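Brurton women's side gets a goalkeeper, and a home ground to go with her

June 20, 2026

Brurton Women will start the fall season with a goalkeeper who has volunteered for the position, a first in the club's recent history.

Flor Echeverri, formerly of Lemov Athletic, signed her registration form on Thursday night in the parking lot behind the Castaño Street fields, using the hood of the head coach's car as a desk. She replaces a rotation system under which the job went to whoever arrived last for warmups. Punctuality at Brurton was excellent under the rotation. The defensive record was less so.

"We let in 79 goals," said head coach Marisol Cuadros. "I would like to say some of them were unlucky. I've watched the tapes and I can think of two."

The team finished ninth in a league of ten, four points ahead of a Dustach side that forfeited its last three matches after a dispute over van rental. Brurton's best result of the year was a 3-3 draw in November against the eventual champions, played in a crosswind strong enough that both teams scored directly from corner kicks without meaning to.

Echeverri, who played three full seasons at Lemov and part of a fourth, said she was looking for regular minutes and a shorter drive. She was aware of the goals-against number before she signed.

"Somebody's going to be busy back there," she said. "I get bored when I'm not busy."

Her arrival comes in the same week that the club settled the question of where it will play. Brurton spent last season as guests on four different fields, one of which had a slope that visiting coaches mentioned in writing. From September the women will play all home matches on the lower field at Castaño Street on Sunday afternoons, sharing it with the over-40s men, who have the morning slot and have promised to be off by one. Cuadros said she had seen the over-40s play and did not think stamina would be an obstacle.

The lower field has a level surface, two working goals and a set of bleachers that holds around 400. Brurton's average home crowd last year was 19, a figure that club secretary Walter Sánchez says includes substitutes' parents but not substitutes.

"There's room to grow," Sánchez said.

The field rental for the season comes to $2,747, payable in two parts. The first has been covered by a pancake breakfast and by a fine levied on the players' group chat for every message sent after midnight. The breakfast raised slightly less than the fines. The second part is due before the winter break, and Sánchez has asked local businesses to consider a sign along the touchline. So far he has one firm yes, from a muffler shop, and a maybe from the dentist's office across the road, which wants to know if its sign can go near the goal where people are most likely to lose a tooth.

On the field, Cuadros is keeping most of last year's squad together. Midfielder Lộc Chu returns from a broken wrist and will captain the side again. Chu played the last two matches of the spring in a cast, having persuaded the referee that the padding on it was thicker than the padding on the goalposts. She was the team's top scorer with eight, including both of the unintentional kind.

Two spots remain open at left back, where last season's starter has moved away for work and her understudy has announced that she is a forward. Cuadros has heard the announcement and is thinking it over.

Assistant coach Jhosep Villanueva, who joined from the boys' program in the spring, will run separate sessions for Echeverri and any other player willing to stand in front of a shot. He has drawn up a preseason plan that runs to eleven pages and opens with a section on diving. Several players are said to have read as far as the section on hill sprints.

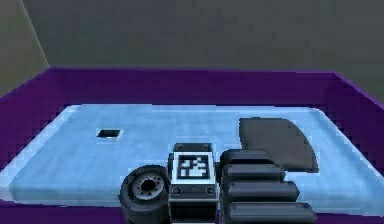 A gripper over a purple bin with a light blue floor, in a computer rendering.

Preseason training begins on the second Tuesday of July at 6:30 p.m. on the upper field and continues twice a week through August. Sessions are open to any woman 16 or older, with or without experience. Players should bring shin guards, water and a ball if they own one. The club owns nine balls, of which Villanueva considers five to be round.

There will be three friendlies before the league opener, all away, including one at Lemov, where Echeverri expects a warm reception from her old teammates and several shots from long distance.

"They know I hate the high ones," she said. "Please don't print that."

The opening home match is against Dustach, assuming the van question has been resolved. Admission is free. Kickoff is at 2 p.m., or whenever the over-40s can be persuaded that the final whistle has gone. The snack stand will be open from 1:30 and will serve coffee, hot dogs and whatever is left of the pancake mix.

Season passes are not being sold, as there is nothing to pay for at the gate, but Sánchez has had some printed anyway. They cost $10, fit in a wallet and entitle the holder to sit in the bleachers, along with everyone else. He had sold six by Friday, two of them to Chu's grandmother, who wanted a spare.

Anyone interested in playing, sponsoring a sign or refereeing a friendly can leave a name at the clubhouse window on Castaño Street any weekday evening. Left backs may go straight to the coach.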